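Handelis Forums
Home | Forums | Laundry & Clothes Care | New Posts | Search
Print this page | E-mail this thread

Folding striped shirts without losing your mind
Started by borine_basement, 21/11/2023
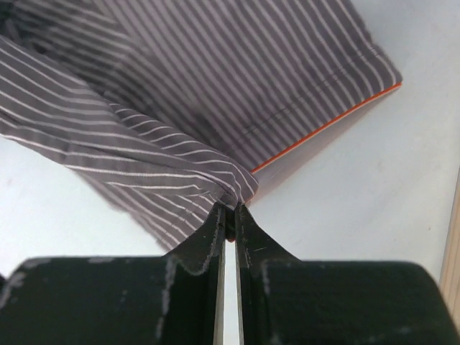 borine_basement wrote:
So I've been on a folding kick since we moved and lost our big closet (the new place has one rod and a dresser, that's it), and I've got most of the laundry figured out. Towels, fine. Jeans, fine. Pinstripe shirts are killing me! I've got a charcoal gray one with thin white stripes and a skinny orange-red trim along the hem, and I love it, but every time I fold it the stripes go one way on the body and another way on the flap and I can't tell if I've got it straight or not. Then I pull it out on Monday and there's a crease running right across the stripes at a slant.

I do the standard thing, face down, sides in, sleeves back, bottom up. Does anybody have a way of doing this that works with stripes? Or do I give up and hang it?

sockdrawer564 wrote:
Hang it. I'm not trying to be rude, but a shirt with a collar goes on a hanger. You'll spend more time folding than you would ironing.

borine_basement wrote:
One rod, two adults! We're at 11 shirts between us that "have to" hang and the rod is already bowing in the middle.

plainhem wrote:
I disagree with sock. Stripes are the easiest thing in the world to fold because they're a ruler printed right on the shirt. Pick one stripe near the shoulder on each side and make that your fold line, and follow the same stripe all the way down to the hem. If you wander off onto the next stripe you'll see it right away. With a solid color you're guessing.

The trim helps too. When you bring the bottom up, look at whether the orange line sits square across the stripes. If it's running off at an angle, the whole thing is crooked and you should open it up and start over.

mrs_tumble wrote:
Okay but does the shirt have a curved hem? Plainhem's trick is great for a straight one. On a curved shirttail the trim never sits square and you'll drive yourself nuts chasing it. I fold the tail up first, just enough to get a straight edge, and then I do the rest like normal.

Also, what are you folding on? I used to do everything on the bed and wondered why it all came out wonky. Bed's too soft, everything slides. I do it on the kitchen table now, after supper when it's been wiped down.

borine_basement wrote:
It's a little curved at the sides, yeah, so that might be what's been throwing me off. I never thought about turning the tail up first. And I was using the bed for most of it (guilty).

sockdrawer564 wrote:
I'll say it again, get a second rod. A tension rod in the laundry nook would take you a whole afternoon at most.

plainhem wrote:
Some of us rent, sock.

sockdrawer564 wrote:
That's what a tension rod is for!! No screws!!

quiltedcorner wrote:
Coming at this as a sewing person. Check how the hem is sewn before you blame your folding. I had a shirt from the Shiferaw outlet with a contrast trim, and the trim had shrunk a bit more than the body, so the hem pulled and the fabric never wanted to lie flat. I had to press it with steam and kind of coax it along with my fingers. It folded fine for a month or so and then I had to do it again.

If the hem looks rippled when you spread the shirt out with nothing folded, that's your problem.

mrs_tumble wrote:
Ooh good point. Same thing happened with my husband's pajamas. Cold wash helped.

north_of_prondis wrote:
Does anybody use one of those plastic folding boards? My sister swears by hers. I tried it and my shirts came out too wide for the drawer.

plainhem wrote:
Had one, gave it away. A big magazine in the middle of the back does the same job, and you slide it out when you're done.

borine_basement wrote:
Update! Tried it on the table tonight, tail up first, followed one stripe down each side. Took me three goes, and the left side still drifted over by a stripe or two near the bottom, but it's so much better than what I was doing. The hem is a tiny bit rippled, so I'll try the steam next.

I'm going to do the rest of the shirts over the weekend. Sock, I did measure the laundry nook. Don't get excited.

sockdrawer564 wrote:
Too late, I'm excited. How wide is it?

Page 1 of 1 | Reply | Back to Laundry & Clothes Care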